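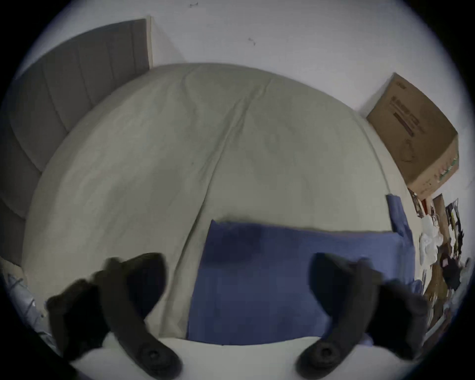 Bed making is the chore that most household automation projects put off, and the reasons are mechanical. A duvet has no fixed shape. Its position cannot be written down as a point and an angle the way a mug's can, and every contact changes the thing being measured. The wrinkles spread over the pale duvet, and the long diagonal crease running down it, would each need a decision before a machine moved: pull, smooth, lift and drop, or leave alone. The blue pillow is the easier half of the job. It differs in color from the cover, it has something close to a rectangular outline, and it tolerates a bad grasp. A two-finger gripper can take a pillow by nearly any part of its edge and still put it somewhere useful.

This page belongs to the Plultitz notes on domestic handling, a running gallery that sets the work itself next to what current machines can be expected to do with it. The entry covers one bed. Kitchens, laundry and shop shelving have their own pages.

The duvet
Fabric this light hides its own edges. With an off-white cover against a pale wall, a camera gets little contrast to work from, and the boundary between cover and wall comes down to a soft shadow. Depth sensing helps if the folds are tall enough. Low wrinkles tend to disappear into sensor noise.

The crease
A ridge can be a fold in one layer or the place where two layers meet, and the correct motion differs. Pulling flattens the first. Pulling the second may drag the upper layer and leave the lower one bunched underneath. People settle this by touch in under a second. Few grippers carry any sensing in the fingers that would let them do the same.

The pillow
Pick and place, with some tolerance. The usual failure is picking up the cover along with the pillow — both are soft, both compress, and the motor current looks much the same either way. A second look after the lift catches most of these.

The blue cloth over the side
Same color as the pillow, hanging off the right edge of the bed. A segmentation model working mainly by color may join the two and plan a grasp for one large object. Whether it is a pillowcase end or a sheet matters to the next step, and one view does not settle it.

Beside the bed
A cardboard box, white plastic bags and a good deal of mixed material stand close to the mattress on the right. For a person this is a matter of leaning over. For a mobile base it removes one side of the bed from the plan, and a duvet straightened from one side only needs longer reaches and more of them.

Where this leaves the chore
We grade each task from 1 to 5, where 5 means a machine could be left alone with it. Moving a pillow gets a 4. Straightening a duvet in a cleared room gets a 2. The same duvet with one side blocked gets a 1, and we do not expect to revise that before the November review.

The grades are our own judgment. They follow the method used in the Wellasside shop-floor pages, where folding cartons scored well and bagging loose clothing did not. Speed is left out on purpose. A slow machine that finishes is graded above a fast one that needs a person standing by — the person is the expensive part.

Corrections to grades go on the Xaba list, with the task name in the subject line.

Last edited 7/4/24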